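The robot that learns by being wrong about laundry

I have a chair in my bedroom that exists only to hold clothes. You probably have one too. So when I heard that a small lab called Grodileo was spending its days on a research question that boils down to "what do you do with the heap on the chair?", I got on a train in September with an overnight bag and a lot of personal interest.

The project is called Pană, and the person running it is Signe Ingvarsson, who met me at the door in socks and talked so fast that my first page of notes is mostly arrows. Cloth, she told me, is the worst thing you can hand to a robot. A mug is always mug-shaped. A pillowcase can be any shape it likes, and it changes the moment you touch it.

The usual way to teach a robot this stuff is to have a person steer the arms through the job over and over, then train a program to copy those moves. It works pretty well until the arms end up somewhere the person never went. Then the program is lost, and it gets more lost with every move (I know the feeling, I've tried following dance videos).

Pană starts from the same place, with 1,000 of those steered runs. But then the team lets the program loose on a pile and waits for it to mess up. When it does, someone takes over, steers it out of trouble and hands control back. Only those rescues get added to the training set. They call them "saves," and they had 777 of them when I visited.

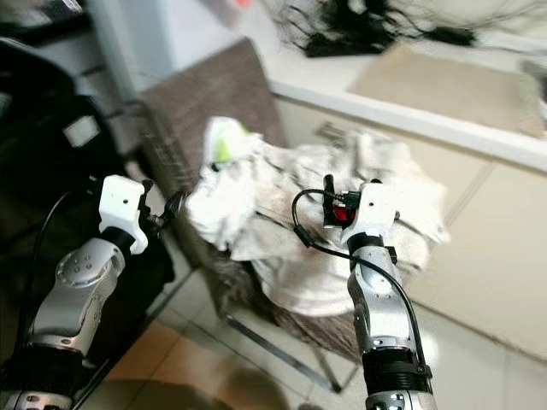 Two arms, one chair and a heap of white cloth at the Grodileo lab.

I figured a save would be dramatic. Mostly it's tiny! The gripper pinches two layers when it wanted one, a thumb moves on a controller, the top layer drops, and off we go again. I watched for a whole afternoon and started holding my breath at the pinching part. Signe let me try a few myself. I was terrible, and she kept one of mine anyway – a bad pile is a bad pile, she said, and the program needs to see how to climb out.

So does it help? The team compared two versions of the program. One learned from the first set of runs plus extra ordinary ones, the other from the first set plus saves, with the same amount of human steering time for both. Over 3,708 test grabs, the version with saves got hold of a single layer far more often, and when it missed, it usually tried again from a better angle. The plain version tended to keep pinching at the same bad spot.

There's a catch, and Signe brought it up before I could. Saves depend on who's doing the saving. The lab has 6 people who steer, and some of them jump in at the first wobble while others will sit there and let the thing struggle. The program picks up on that. Train it mostly on the nervous ones and it never learns to get out of a really deep mess. She wants to test a fixed rule for when to step in, and she hasn't settled on one yet.

Folding is a whole other problem, by the way. Pană only cares about getting one piece out of the heap, cleanly, and then the next. I asked when it could come and do my chair. Signe asked what was on it. I said jeans, mostly, and a sweater with a hood, and she made a face. Hoods are on the list for next year.

Last updated: September

Related stories
Makomport's warehouse carts learn to wait their turn
A morning with the people who teach Grureo to load a dishwasher
Why robots still hate shoelaces
Letters: your robot vacuum stories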